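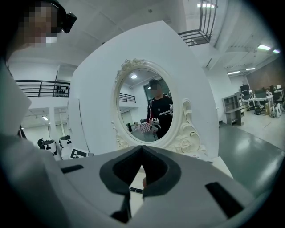 kernell_regular: The soup went up again in November and I still think the loyalty card is worth having. Ten stamps gets you a free medium pot with bread. I buy lunch there three times a week, so I get a free one most months.

dripping_toast: It used to be a large pot. They changed it when the Mota counter opened across the road and didn't put up a sign. I only found out at the till.

kernell_regular: Fair point, I'd forgotten it was a large. The medium does me for lunch but I can see why you'd be annoyed.

pip38: Which branch are you all using? The Kernell on the station side will stamp for a soup or a salad. The one by the market only stamps for soup and told me the card had always been soup only. My card says "any hot or cold pot" on the back.

dripping_toast: Market one. They've told me the same.

oldspoon: It's a franchise, so they can set some of their own rules. I asked head office and got a reference number (3302) and then a reply two weeks later saying branches "may vary the offer". So don't expect a quick answer.

pip38: Then it shouldn't be printed on the card. If I have a card that says cold pots count, cold pots should count.

oldspoon: I agree with you. I'm only telling you what they said.

lentilfan: Has anyone tried Flitlow instead? They do the app rather than a card. You get points, and 2000 points is a lunch up to the value of a large stew. I'm on 1282 after about six weeks of not trying very hard. The barley and leek is good. The tomato is thin.

dripping_toast: Tried it. Points run out after three months if you don't spend them, and the portions are smaller than Kernell's. I went back.

lentilfan: I don't think the portions are smaller. The pot is wider and shorter. I tipped one into a Kernell medium at work and it came up to the same line.

dripping_toast: Mine didn't look full to begin with. Might depend who's serving.

kernell_regular: The app also wants your date of birth and a phone number. I'd sooner have a bit of card in my wallet.

mrs_ladle: Murkidel on the corner has no card and no app and charges 38p less for the same size of soup. Over ten lunches that's £3.80, so you've nearly paid for the free pot anyway and you can go where you like in between. They close at 2.30 though, and the bread is extra.

pip38: How much is the bread?

mrs_ladle: 60p for a roll, butter included. I bring my own.

kernell_regular: So with bread it's dearer than Kernell. That's why I've stuck with the card.

mrs_ladle: Only if you buy the bread.

oldspoon: Does Murkidel still do the pea and mint? They'd stopped it when I last went in.

mrs_ladle: Not at the moment. It's parsnip, chicken broth and a bean stew this month. The stew goes by one o'clock.

pip38: Update on the market branch. I went in at quarter to twelve, showed them the back of the card and they stamped it for a couscous salad. Different person on the till. She said to ask for the manager if it happens again.

dripping_toast: I'll try that tomorrow. I've got nine stamps.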